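4. Handing a task over to the Clurkard cell

Read this section before the first shift on which the cell will run in place of a person. Section 3 covers bolting things down. This one covers the people, who are not bolted down and have opinions.

4.1 Before you start

You will need:
The Dinu task sheet, filled in by whoever does the job now
The shift roster
A key for the Brikex controller
A chair

The chair is for the operator. Sites that forget it end up with someone standing beside the cell for a whole shift with folded arms, and the first report always mentions it.

4.2 Filling in the task sheet

1. Ask the person who does the job to write down each step. Allow them a paid hour. They will say it takes five minutes.
2. Watch them do the job and mark every step they left out. Typical omissions are the tap that settles the part, the squint at the label and the word said to the part when it sticks. The cell needs the first two.
3. Enter the steps in Dinu in the order they are done. The order in the old work instruction is of historical interest only.
4. Have the same person sign the sheet. If they won't sign, go back to step 2.

Note: Dinu accepts up to 26 steps per task. If your task has more, it is two tasks, and somebody has been paid for one of them.

4.3 The first run

1. Book the cell for a quiet stretch. Straight after morning tea works well. The last hour before a long weekend does not.
2. Turn the Brikex key to TEACH. The amber lamp comes on.
3. Run the task at quarter speed, with the operator holding the enable switch.
4. Stop at each step the operator queries and correct it in Dinu before going on.
5. Run 12 clean cycles in a row. A cycle with a helping hand in it is not clean, however quick the hand was.
6. Turn the key to AUTO and remove it. The operator keeps the key. The supervisor may ask for it nicely.

CAUTION: Stay outside the arms' reach in AUTO. The cell stops when it meets resistance, but you would be the resistance.

4.4 What the operator does now

Our acceptance run at the Gollel works was 1,000 cycles, of which 993 finished unaided. Management liked the larger of those two results. The operators spent their shift on the other one, and so will yours.

Plan for the following changes:
The operator's work becomes checking, clearing and correcting. Put this in the position description before the cell goes live, and have the pay grade looked at in the same month.
Desk time goes up. Give the operator a proper desk near the cell, with a screen at eye height.
Hands-on practice goes down. Roster one manual session a fortnight so the skill is still there when the power isn't.
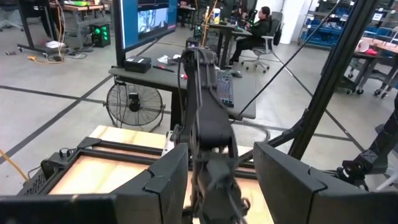
Who decides when the cell goes back to manual?

The operator on shift decides. No sign-off is needed beforehand, and the reason can be entered in Dinu once the work is moving again.

4.5 Going back to manual

1. Press STOP on the Brikex panel and wait for both arms to park.
2. Insert the key and turn it to OFF.
3. Hang the tag on the panel. Please use the tag supplied. A sticky note reading "sulking" has been tried.
4. Carry on by hand from the last finished part.
5. At changeover, tell the next operator in person, then record it in the log.

If the cell goes back to manual three times in one shift, leave it there and see section 7, Faults and recovery.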